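How Does a Robot Tidy Up?

You have probably been told to tidy your room. You may have wondered whether a robot could do it for you. The good news is that people are working on it. The bad news is that robots find tidying about as hard as you do, and they are a lot slower at pretending to look for a sock.

Plonier is a picking kit made by a small company in Serthorpe called Grabowska. A picking kit is the set of parts and computer programs that teaches a robot arm to lift things out of a bin, one at a time. Shops and warehouses buy it. You can't, unless you have been saving your allowance for a very long time.

The tricky part is the mess. If every object were a neat square box, the robot could do the same move all day. Real bins are full of odd stuff, all leaning on each other. Sunglasses are thin and slippery. A hairbrush is fat at one end and skinny at the other. Cloth has no shape at all until you pick it up, and then it has the wrong one.

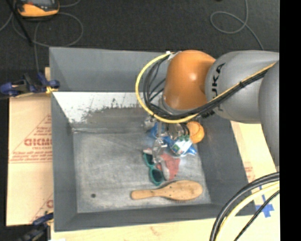
So the robot has to make a plan. First, a camera takes a look at the bin. Next, the program guesses where one thing stops and the next begins. You do this without thinking, but to a computer a blue wrapper on top of a red cloth is just a lot of colored dots. Then it picks a spot to grab and sends the gripper down. The gripper is the robot's hand, only with fewer fingers and no fingernails to bite.

Sometimes it grabs two things. Sometimes it grabs air. A person would feel silly. The robot simply tries again, which is one of the nicer things about robots.

Roman Wilczyńska, who helped build Plonier, says the program practiced on more than 2000 objects before the kit went on sale in July. "Round things are rude," he says. "They roll off just when you've made up your mind." His team tried it with 93 kinds of ball.

Is it any good? At the Ciltness warehouse, it spends its days sorting returned packages, and it never asks for a snack break. It also can't tell your favorite sweater from a dust rag – so keep it out of your closet for now.

Try it yourself: fill a box with toys, put on oven mitts, and take out one thing at a time without moving the others.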